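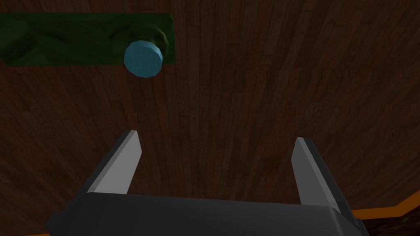

Plank surface, dark reddish brown, low light.

6/8/20, toolmark bench

Continued with the Cesulholm burglaries. The file says eleven houses in one winter, the last in March, and the same pry tool in all of them. I want to know if the second half of this is true. The newspapers of that time repeated it so often that it went into the summary report as a fact, and I can't find who first compared the marks.

Took out the casts from boxes 2 and 3. The old gray ones are in good condition except the cast from the bakery door, which has a crack through the middle. I don't glue it before it is photographed from both sides. Please leave it in the tray with the blue label.

Made new casts from the two window frames we still have. Used Trenix, the slow one, mixed by weight. First cast had bubbles at the left edge of the mark, I was stirring too fast. Second is clean. For the third I warmed the cartridge in my hands before and it did flow better into the small lines, so I will do it like this from now on.

Comparison microscope, side light from the left, low angle. Window frame A against the old cast from the same frame: good agreement, as it must be. Window frame A against window frame B: same width of blade, and that is all I can say. There are lines in B which have no partner in A. It can be two tools of the same type, or one tool which was ground again between the two nights. The dates in the file are only nine days apart.

Gristico gave a score of 167 for A against B. The limit we agreed on is 200 for "continue with this pair", so by our own rule it goes to the undecided list. I ran it again with the crop moved a little and got 150. A difference like this from only moving the crop is too big for my taste. I wrote down both numbers and I would not use either of them in a report. Question for the Monday meeting - do we fix the crop by hand or let the program choose it?

The Horobets test set (known screwdrivers, known soft wood) should be run with the same crop problem in mind. There the same-tool pairs were all well over the limit, but the marks were fresh and deep, and ours are under two layers of paint.

About the paint: remover was tried on the back side of frame B only, small spot, five minutes. It lifted the top layer and left the wood grain a little raised. Not on the mark itself until somebody else has looked at this spot and signed.

Chain of custody sheet for box 3 has a missing signature between the old station and the county store. I noted it on the sheet in pencil, did not correct anything.

To do:
photograph cracked cast, both sides
order Trenix, one cartridge left
ask the store if frame C really was thrown away or only moved
repeat A against B with fixed crop
bring back the good tweezers to bench 1, I had them all day, sorry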